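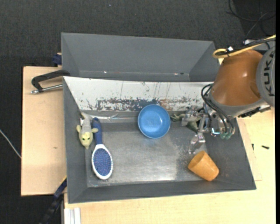

## 散件抓取套件试用：Trosero 的 Lunance 能省下多少活

8/1/20

从料箱里拿东西，摆放整齐的工件早就有成熟办法，难的是混装。毛绒玩具挨着发刷，杯子横躺，碗口朝上，每件东西的形状、软硬、反光都不一样，还会互相压着。电商退货分拣、二手物品整理、玩具和日用品的混合补货，碰到的都是这类箱子。

Trosero 推出的 Lunance 套件针对的就是这种场合。它不含机械臂，买家需要自备。套件里有一只气动夹爪、一台固定安装的相机、一台工控机，以及名为 Kivi 的抓取软件。另有一项按月订阅的记录服务，叫 Plotby，可以不买。本刊借用一套做了试用，前后共执行抓取 1,153 次，使用物品 30 种。以下按安装、抓取、维护和服务几部分来写。

### 安装

机械方面的工作不多。夹爪通过一块转接板装到手腕法兰上，螺钉孔位有几种可选，下单时要报清机械臂型号。气管从腕部绕出来，接到夹爪下端的快插接头。说明书建议的气管长度偏短，手腕转到极限位置时会绷紧，我们换了长一截的，留出一个弯。留得太长也不好，软管会垂进料箱，挂住带柄的物品。

线缆沿手臂外侧走，套件只给了少量扎带，建议自己多备一些。线在关节处要有余量，装好后先用低速把每个轴走一遍，看清楚哪里会扯，再进行标定。

料箱要固定。Lunance 没有配料箱夹具，我们用木工夹把箱子夹在台面上，够用，也便宜，只是每次换箱要松开再拧紧。两只箱子前后放，一只取，一只放，行程短，节拍容易排。如果现场已有输送线，这一步可以省掉，但需要另外做到位检测。

相机标定用随附的标定板，按屏幕提示移动手臂即可。第一次做花了半个上午，熟悉以后快得多。标定完成后不要再碰相机支架。我们有一次调灯时蹭到了支架，之后抓取位置整体偏向一侧，重新标定后恢复正常。Kivi 没有提示标定失效，这个功能应该补上。

### 抓取表现

测试分两个阶段。前一阶段箱内物品较少，彼此分开，主要看软件对不同外形的判断。后一阶段改为混放，允许重叠、靠壁、倾倒，更接近实际使用。

混放阶段的最后一轮做了 152 次抓取，其中 126 次把物品放进了另一只箱子，比例接近八成三。物品中途掉落、夹空、一次带起两件，都按失败计。

毛绒玩具最容易。表面有纹理，外形不规则，夹爪从哪个方向下去都能夹到一点东西。软件偶尔会选到尾巴或四肢，提起来时玩具会晃，放下的位置不准，但很少掉。

发刷一类的长条物品要看朝向。横放在箱子中间时没有问题，贴着箱壁时，夹爪的一根手指没有地方下去。Kivi 的处理是先跳过，等周围的东西拿走再试。如果它是最后一件，软件会反复尝试几次，然后报告无法抓取，等人来处理。

碗比较麻烦。碗口朝上时，软件倾向于夹碗沿，一指在内，一指在外，这个选择是对的，只是对深度精度要求高。深度差一点，指尖就会顶在碗底或只擦到边。光面的碗在灯下有反光，相机给出的深度图上会出现空洞，失误多数出在这里。把顶灯换成漫射光源以后，情况有所改善。

杯子竖放好抓，横放要看杯口方向。杯底抵着斜箱壁时，杯身会在夹紧的过程中滚动。Kivi 有一个“慢速闭合”选项，默认关闭，打开以后滚动减少，每次抓取也相应变慢。我们认为混装场合应当默认打开。

重叠是失败的另一个主要来源。玩具的前肢压在刷柄上，软件常把两件看成一件，夹点落在交界处。结果有时是一起提起，有时是两件都没夹住。Kivi 的分割结果可以在屏幕上看到，操作者能手动画一条线把两件分开，再让它继续。偶尔用一次可以接受，频繁使用就失去了自动化的意义。

### 夹爪和箱子的磨损

夹爪的手指较细，能伸进物品之间的缝隙，这是它比宽指夹爪好用的地方。代价是刚性一般，碰到箱壁会有可以看见的弹性变形。软件里有碰撞余量设置，单位是毫米，调小以后能多抓到一些靠壁的物品，碰壁也会变多。

试用期间没有更换过手指。指尖的防滑面有磨损，清洁以后仍可使用。Trosero 把指尖列为耗材，单独出售，更换只需要一把内六角扳手。建议定期检查手指固定螺钉，我们在中途发现其中一颗有松动。

料箱的损耗容易被忽略。带斜壁的箱子能让物品滑向中间，对抓取有利，但斜面也是夹爪最常碰到的地方。浅色的衬板上，划痕会很快显出来，底面也会发花。只要没有翘边，划痕对抓取没有明显影响。衬板边缘一旦松脱，相机可能把它识别成物品。我们给衬板边上贴过透明胶带，胶带起皱后反光，又成了新的干扰，后来改用哑光胶带。

料箱颜色也有关系。灰色箱体配彩色物品，分割效果最好。灰色玩具放在灰色箱底上，软件主要依靠深度，较扁的物品会被漏掉。如果货品颜色杂，最好先拿自己的东西试一轮，再决定箱子颜色。

### Kivi 软件

界面分三栏：左侧是相机画面，中间是候选抓取点，右侧是日志。候选点按评分排列，操作者可以否决某一个，也可以指定下一个。学习使用不需要编程基础，设置放置位置、限高和禁入区都能在界面里完成。

与机械臂控制器的通信需要另装一个接口程序。Trosero 提供几种主流控制器的版本，安装说明写得过于简略，端口和权限两处要自己查。负责集成的人应当熟悉自己的控制器，光看套件说明书不够。

中文界面已经可用，部分报错仍是英文代码，须对照手册。手册的错误码表不全，有两条我们没有查到，发邮件后第二天得到答复。

软件可以离线运行，这对不允许设备联网的车间很重要。更新包可以用移动硬盘拷贝安装，更新后原有标定会保留。

### Plotby 值不值得订

Plotby 把每次抓取的前后画面、夹点、气压和结果存到服务器，按物品或时间生成图表。对我们有用的是失败记录：可以把同类失误集中调出来看，碗沿的问题就是这样找到的。

它的不足也清楚。图表样式固定，导出只支持表格文件，画面要逐张下载。订阅按工位计费，工位多的用户负担不小。本地日志里已经有大部分数值，缺的是画面。如果只有一个工位，又有人愿意写脚本整理日志，可以先不订。调试阶段订几个月，稳定以后停掉，也是可行的做法，停订后原有数据保留一段时间，期限应在合同里写明。

Trosero 表示，10 月的更新会加入自定义图表，同时改进对重叠物品的分割。更新之前，以上评价以我们试用的版本为准。

### 适合谁

Lunance 适合已经有机械臂、货品种类较杂、节拍要求不高的用户。高校实验室、小型分拣点和做方案验证的集成商都可以考虑。对节拍要求高的产线，目前的成功率意味着旁边仍要有人照看。

货品以玻璃杯、镜面金属件为主的，不建议购买，深度相机对这类表面的问题在本套件上没有得到解决。以软包装、毛绒、塑料日用品为主的，可以要求厂商用实物演示，演示时应把物品随意倒进箱子，不要由厂商摆放。

购买前还需要确认以下几项：

- 机械臂的负载余量，夹爪、转接板和软管的重量要一并计入；
- 现场有稳定的压缩空气，并装有过滤器；
- 相机上方和侧面没有直射阳光；
- 料箱能够固定，换箱后位置可以重复；
- 急停和围栏由用户自行配置，套件不包含任何安全部件。

套件整体供货，夹爪可以单买，Kivi 不单独授权。保修一年，指尖和气管不在保修范围内。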